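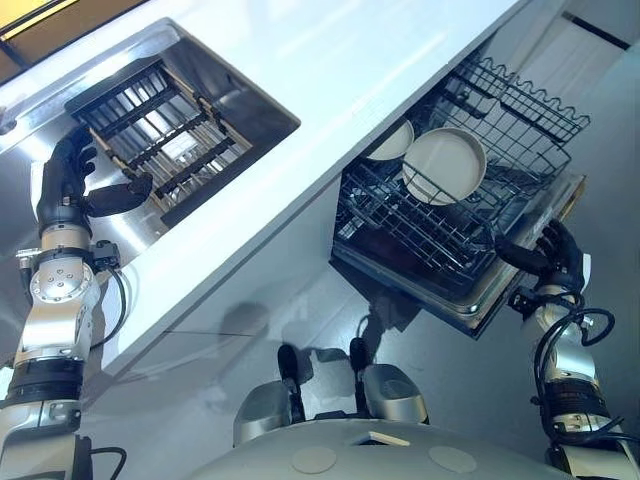
How to lay a gravel path that stays put

I put off doing our side path for years and then did the whole thing over a long weekend, so if you've been walking through mud to get to your bins, take heart! Gravel is forgiving stuff. You need a spade, a rake, a decent wheelbarrow and a back that's in a better mood than mine was by the end.

What you'll need

Gravel (I used 10 mm, more on that in a minute)
Crushed stone for the base
Weed membrane and a bag of fixing pins
Timber edging and pegs
String, a tape measure and a rubber mallet
Something to tamp with - hired or borrowed

Mark it out

Knock in a peg at each end and run string between them at the height you want the finished path. If yours curves, use a hosepipe to find a line you like and then mark it with sand. Leave it overnight and look at it from the bedroom window before you dig anything. My first go had a wobble in it that I couldn't see at all from ground level, and I'd have been cross about it for ever.

Make it wider than you think, too. Two people can't pass on a skinny path, and neither can a wheelbarrow and a rose bush.

Dig it out

You want a trench deep enough for the base plus the gravel. I went down 175 mm in our heavy clay, though my neighbour Annapurna Reddy, over on the sandy side of Dondley, got away with a good bit less. Do check for pipes and cables first, especially anywhere near the house. Keep the turf if it's any good (stack it grass side down in a corner and you'll have lovely loam eventually) and try to give the trench a slight fall away from the wall so rain doesn't sit against the brickwork.

Edging next

Put the edging in before the base goes down. I did it the other way round on our first path and spent a whole evening scraping stone back out to get the pegs in. Set the boards against your string, peg them on the outside every metre or so, and screw the pegs on from behind so you don't see the heads. The top of the board wants to stand a little proud of where the gravel will finish - without that lip you'll be picking stones out of the lawn all summer.

The base

Tip in the crushed stone, rake it level and tamp it down hard. Do it in two goes if it's deep. A light sprinkle of water helps it knit together. Walk up and down it in your boots afterwards, and if your heel leaves a dent, keep tamping.

Membrane and gravel

Roll the membrane over the base, overlap any joins by a good hand's width and pin it flat. Then the fun bit! Barrow the gravel in, tip it in small heaps and rake it out to 3 cm or so. Don't be tempted to pile it deeper. Deep gravel is like walking on a beach, and pushing a barrow through it is misery.

As for size, pea shingle looks pretty but the round stones roll about. Angular gravel locks together much better. I ended up with 10 mm, and I needed 8 bulk bags for the side path and the turning bit by the shed. Wet a handful before you choose a colour, as it looks completely different after rain.

Looking after it

Rake it over now and then and pull weeds while they're tiny. Seeds blow in and root in the dust on top of the membrane, so you will get a few. In October I clear the leaves off every week or they rot down into a sort of compost, and then you've got a flower bed. I kept one spare sack of gravel behind the shed for topping up thin patches, and I've used half of it so far.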